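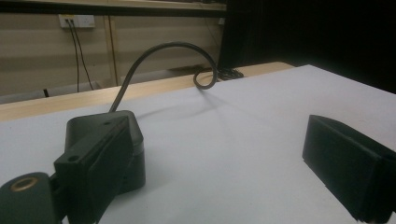

Sirnia to open its Caton workshop for a day of hand-held gripper demonstrations

CATON, August 24, 2020 – Sirnia will open its Caton workshop to the public in January for a day of demonstrations and hands-on sessions with the grippers its staff use to record everyday tasks for robots to learn from.

The open day will run in two sessions, morning and afternoon. Each session has room for 15 visitors at the benches, and a further group can watch from the seating area. Entry is free but places must be booked.

Visitors will be shown how a person holds the gripper, closes its two fingers on an object and moves it to a new spot on the table. They can then try it themselves. Staff will be at every bench to help, and each turn lasts five minutes.

"People have usually seen a robot arm on television, but they haven't held the part that does the picking up," said Kamran Hayat, who runs the workshop. "We'd like them to have a go and find out how hard it is to fold a tea towel with two fingers. Most of our new staff need a morning before they're comfortable with it."

The demonstrations will use the Emura gripper, which has a dark moulded plastic body and flat-faced fingers. Sirnia builds the body and fingers in its own workshop and changes the finger shape as jobs call for it. A second program of short talks, called Jadoon, will cover how recordings are checked, labelled and stored before they are used for training.

Sirnia has recorded 300 household tasks at the Caton benches so far, among them stacking cups, sorting cutlery and closing zip bags. Visitors to the afternoon session will be able to pick from the full list and watch one carried out from start to finish.

School groups are welcome in the morning. Children must have an adult with them at the benches, and long hair should be tied back. The workshop is on the ground floor and has step-free entry from the car park. Tea and coffee will be available, and there is a cafe next door for lunch.

The final date and session times will be sent to everyone on the booking list. To join it, or to arrange a media visit before the open day, contact the Sirnia front desk at Caton during office hours.

ENDS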